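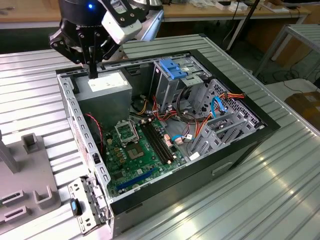 The inside of a desktop tower with its side panel off.

Plunau to drop free edition of Kaken disk checker in April

4 Jan 2021

Plunau is to stop offering the free edition of Kaken, its disk checking and partition program for home computers, and will move existing users to a paid version from April.

The Skevdale software firm said the free edition would be taken off its download page at the start of that month. Copies that are already installed will carry on opening, but they will get no further updates, and the part of the program that compares a drive's readings with Plunau's online list of known faults will be switched off.

Anyone who wants to keep that feature will need Kaken 3, the new version, at £15 a year for each household. A household licence can be used on any computer at the same address. There is a trial period of 30 days, during which everything in the program works, including the partition tools that were only in the old business edition.

Kaken reads the health records that hard drives and solid state drives keep about themselves and shows them as a plain list. It can also run a surface scan, resize partitions, change drive letters and move a partition to another place on the same disk. Many people first come across it after a computer has started to run slowly or has begun to make a noise, and it is often suggested on help forums as something to run before any repair is tried.

Vignesh Nadar, who manages the Kaken product at Plunau, said the firm had put off the decision for as long as it could.

"The fault list is the part that costs us money," he said. "Every time somebody opens the program it asks our server a question, and the free edition asks just as often as the paid one. We looked at adverts and we looked at asking for donations. We did not want adverts in a program that people open when they are worried about their files."

Nadar said the price was set with home users in mind and would be held for the first year. He would not say what it might be after that.

What changes for free users

People with the free edition will see a message inside the program from the middle of this month. It can be closed and will come back once a week. It gives the date on which the online check stops and has a button that leads to the trial of Kaken 3.

The following parts of the free edition will keep working after the change:

Reading and showing drive health records
The quick surface scan
Drive temperature in the system tray
Saving a report as a text file

The full surface scan will also stay, although it will no longer mark a drive as "known model, known fault" when it finds a match. Reports saved before April can still be opened, and Kaken 3 will read them too.

Partition tools were taken out of the free edition two versions ago and are not affected.

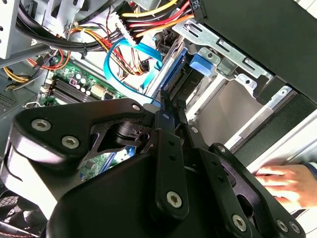

Part of the inside of a desktop tower, with a blue cable near the motherboard.

Plunau said it would not remove the free edition from computers or block it from starting. The installer will not be offered for download after the change, so anyone who plans to reinstall their system and carry on with the free edition should keep a copy of the setup file. The file does not need an internet connection to run. The firm said it had no objection to people keeping copies for their own use, but it does not want the file put up on other sites.

Business customers will see little difference. Their licences already include the online check and will be moved to version 3 when they next come up for renewal. The business edition also keeps its command line mode, which is not part of the household version.

One thing missing from the announcement was any mention of schools and charities, which have been able to use the free edition under a separate set of terms. Asked about this, the firm said those terms would be rewritten and put on its website before April. It expects to offer schools a licence at no charge, but they will have to apply for it with an official email address.

New in version 3

Kaken 3 has been in testing since last summer. The main window has been redrawn and now shows all drives down the left side, with the selected drive's partitions in a bar across the top. Pending changes are listed underneath and nothing is written to the disk until the Apply button is pressed. In the older version some actions, such as changing a drive letter, took effect at once while others waited, and this led to a fair number of complaints.

The partition mover has been rewritten. It now checks the free space at both ends before it starts and writes a small log to a second drive or a USB stick if one is plugged in. If the power fails halfway through, the program can be started from a rescue disc and will pick up from the last entry in the log. Plunau still tells users to have a full backup before they move or shrink anything, and the program asks for a tick in a box to confirm this.

The rescue disc itself is made from the Tools menu. It will fit on any ordinary USB stick. The builder in the old version failed on some newer machines with a message about a missing driver, and the release notes say this has been put right.

Testers have reported two faults that were still open when the notes were written. On some laptops the temperature reading sticks at 68 degrees after the computer wakes from sleep, and it stays there until the program is closed and opened again. The drive is not really at that temperature, and the warning sound that goes with it can be turned off in Settings. The other fault is in the printed report, where long drive names run over into the next column.

Support for drives in external enclosures has been widened. Many enclosures do not pass on the health records of the drive inside them, and the old version simply showed a blank page. Version 3 tries several methods in turn and says which one worked. If none does, it says so in a short message and suggests connecting the drive directly.
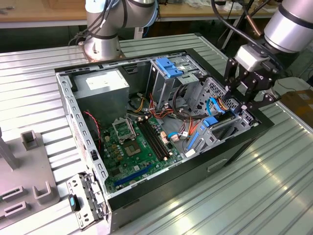
Users' group asks for a longer notice period

Mavis Thibodeaux, secretary of the Skevdale Computer Users' Group, said most of her members had the free edition and that the price was fair, but the notice was short.

"We have people who switch their computer on twice a month to do the banking," she said. "They will see that message a handful of times and close it. Then the check stops and they will think the program is still looking after them."

She said the group had written to Plunau to ask for the drive page to show clearly that the online check is off, in words and not only as a grey icon. She would also like to be able to pay by cheque.

"I know how that sounds," she said. "But I have members who will not put a card number into a website, and I am not going to be the one to tell them they must."

Nadar said the wording on the drive page was being looked at and that the group's letter had been passed to the people who write it. There are no plans to take cheques. A boxed version with a printed licence key will be sold through computer shops, he said, and can be paid for in whatever way the shop allows.

Iwasaki, which sells a rival disk program, said on its website that it would accept health reports saved from Kaken. Users can bring in their old readings and see them on the same graph as new ones. Its own program has a free edition with no online check. The firm said it had no plans to change that.

Plunau pointed out that its report format has always been plain text and that other firms are welcome to read it.
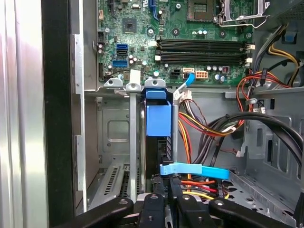 A motherboard with two empty memory slots below the CPU socket.

How to move to the new version

Kaken 3 can be installed over the top of the free edition. Settings, saved reports and the history of readings are carried across the first time it runs. Plunau says this takes a few minutes on most computers, and longer where years of readings have been kept. The old version is removed at the end, after a prompt.

Those who would like to try version 3 and keep the free edition as well should choose Custom during setup and pick a different folder. Both can be on the same computer, but only one should be allowed to start with the system. If both are running, the tray icon may show the wrong drive.

When the trial ends, Kaken 3 goes on showing drive health but the scan and partition buttons are greyed out. It does not turn into the free edition. Anyone who decides not to pay will need the old setup file to go back, and readings taken during the trial will not show up in the older program.

Licences bought before April will run for a year from the first day of that month, whatever the date of purchase. Keys are sent by email and can also be found under My Products on the Plunau website. People who bought the old household add-on for partition tools will be given their first year free and should hear from the firm by the end of the month.

Questions about the change can be sent through the contact form in the program's Help menu. The telephone line is for business customers only.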